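3.2 Condition of the towers at intake

Figure 2. Desktop tower on the work table, side panel off, CPU socket open and memory slots empty.
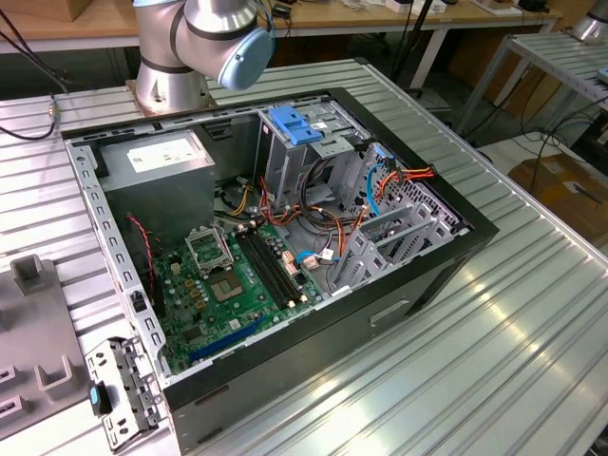

The repair logs kept at the Wendell depot cover 1181 desktop computers handed in by schools and small offices. Each entry gives the state of the case, the parts missing at intake and the parts fitted before the machine was passed on or sent for scrap. Bouchra Abdel Rahman and Latifa Erraji coded the entries separately, and differences were settled by Hanane Bouazza.

Memory was the part most often missing. Staff told us that donors' own technicians tend to pull the modules for use in newer machines of the same generation, and the processor sometimes goes with them. Power supplies were usually left in place, as were the fans and their cables. We grouped the towers by what remained on the motherboard, in line with the Hesodow coding sheet (Appendix B), which treats an open, empty CPU socket as a separate category from a socket with the processor still seated. A board in the first category can be reused only if the contacts are undamaged, and checking them takes good light and some patience.

Case design also affected the work. Towers with latched drive cages were opened and sorted faster than those held together with screws, and workers preferred them. One worker, coded W10, said she would "take a dirty one with latches over a clean one with screws." Towers were laid on their side for all internal work, so the colour and finish of the outer shell had little bearing on how they were handled.

Logs from the Shehata depot were less complete. In January the sheet was changed and 17 entries had no parts list at all. We left these out of the counts in Table 2 but kept the written comments, which are discussed in Section 3.4.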